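Search this list
Search archive Go
Print this message | E-mail this message

List: home-automation-practice
Subject: Re: Are tidy-up tasks solved yet?
Date: January 12, 2019

> The Navo people claim their planner handles "tidy the room" end to end
> in simulation. If that is so, what is left besides hardware? I have a
> hallway full of the kids' stuff and would buy one tomorrow.

Hardware is part of it. The larger part is that "tidy" is a different job for each object, and the benchmarks mostly score one job, moving small rigid things from one surface to another. A remote or a mug fits that well. You need a grasp, a clear path and a flat place to put it down.

I ran the Morier planner on 49 simulated rooms in September, with the task text limited to "clear the floor and leave the doorway passable." Small items were handled well enough to be dull. Large items were not. 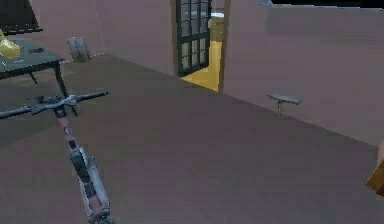
A kick scooter is my standard hard case. The grips are easy to grasp and nearly useless as a place to lift from. The steering column turns, so the load moves relative to the hand. The planner treats the whole thing as one rigid body unless told otherwise, and its paths past a half-open door assume the handlebar keeps its angle.

A person rolls it. Rolling needs two contacts or one good one, plus a model of the wheels. Morier has no rolling primitive. Wonach has one for carts, with a fixed axle, and it failed on 9 of the first rooms I tried before I stopped.

Glass doors are a separate problem. Rendered panes return clean depth. Real ones do not, and I would not extend any simulated result to a house that has them.

So, for your hallway: small objects on tables, close. Shoes, maybe. Anything with wheels and a hinge, no. A hook at adult height remains cheaper.

Room files are in the Farahani format. Ask off-list.

Print this message | E-mail this message

2 comments

gridlock: Did you try splitting the scooter into two bodies with a joint? It fixed our stroller case.

tmk_shop: Same trouble on the floor here with pallet jacks. We pull the handle upright by hand first and let the machine do the rest.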